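Dernard Opens Its Lead Scoring Workshops to Small Marketing Teams

Dernard is bringing its lead scoring workshops to small business-to-business marketing teams this November, and sign-ups are already open! Each group is limited to 12 people, so everyone gets time to work on their own contact lists and ask plenty of questions.

The workshops grew out of a pilot with Popescu and Sterumden, where sales and marketing staff sat down together and agreed on what a good lead looks like.

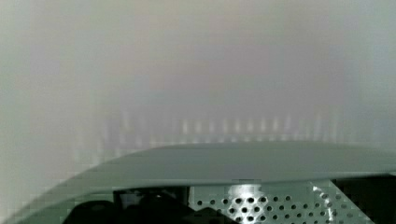 Perforated metal plate with staggered rows of round holes.

"We had salespeople and marketers finishing each other's sentences by the second session," said Nikola Lazarević, head of programs at Dernard. "I can't wait to see what the new groups come up with."

The program runs for 3 weeks and includes a shared workbook built with Ustier. Teams that took part in the pilot are welcome to come back for a refresher.

To save a place, contact the Dernard events desk.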